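Turkville Household Forum
Laundry and Ironing > Sorting, folding, general despair

Thread: Odd socks and the ironing board as a sorting station

skuraswood_sal
Posted January 2022
Moved into a one-bedroom flat in Canholm last summer and have been using the ironing board for everything except ironing. It lives at the foot of the bed, more or less permanently up, and the clean washing gets dumped on it and picked through when I can face it. Mostly socks. The system, if it deserves the word, is that anything with a partner gets rolled and anything without goes back on the heap to think about what it's done.
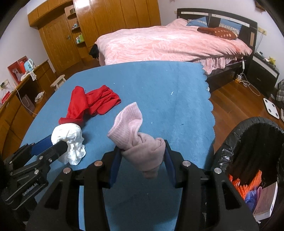
My trouble is with the rolling. I was brought up to put the pair together, roll from the toe and turn one cuff over the lot. My other half says this ruins the elastic and that socks should be folded flat in thirds, like letters from the bank. We have been having this conversation for 9 years. Could somebody settle it, preferably in my favour?

tumbledown34
Your other half is right. Sorry. The cuff that gets turned over is always the same one if you're a creature of habit, and you end up with one sock that stays up and one that lives in your shoe.

peg_and_line
Disagree with the above. I've balled mine since school and the heels go long before the tops do. If your elastic is dying it's the tumble dryer. Dry them on an airer and you can roll them any way you please.

tumbledown34
I don't own a tumble dryer.

peg_and_line
Then you're buying bad socks.

mothballs_80
While you two fight it out — does the ironing board not drive you mad? Mine has a cover with just enough slope to it that anything rolled heads for the floor. I sort on the bed. Bigger, flatter, and you can't go to sleep until it's done, which concentrates the mind.

skuraswood_sal
I tried the bed. I can report that you can go to sleep, you just wake up with a pillowcase round your ankle. The board is also the right height for my back, and I like having the bin next to it for labels and packaging. The lint is another matter. A pale blue cover shows every speck, and brushing it off just moves it somewhere else.

peg_and_line
Damp rubber glove, wiped one way only. Costs nothing if you already have the glove.

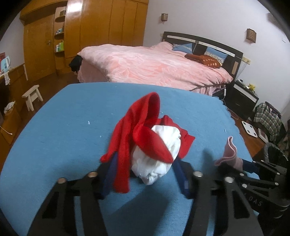
mothballs_80
Should red things be kept away from the white ones once they're all clean and dry?
Once they're properly dry they can share a heap quite safely. Dye travels when things are wet, so it's the wash and the damp pile in the basket you need to watch. I learnt this by way of a very pink tea towel.

tumbledown34
I'd still keep a new red jumper on its own for the first few washes. I've had one that bled until June.

pramanik_fan
Long-time reader. I use the Pramanik method from the sticky at the top of the board: buy 34 identical pairs and never match anything again. Life is too short for cuffs.

peg_and_line
34 pairs! Where do you keep them?

pramanik_fan
In a drawer. Loose. Neither rolled nor folded.

tumbledown34
Reported to the moderators.

skuraswood_sal
I showed the other half this thread and it has been read aloud to me twice, tumbledown's posts only. We're folding flat for a month as a trial. The odd ones are going in a bag on the door handle, and anything still single at the end of it becomes a duster.

mothballs_80
Give them two months. I had one come back from inside a duvet cover.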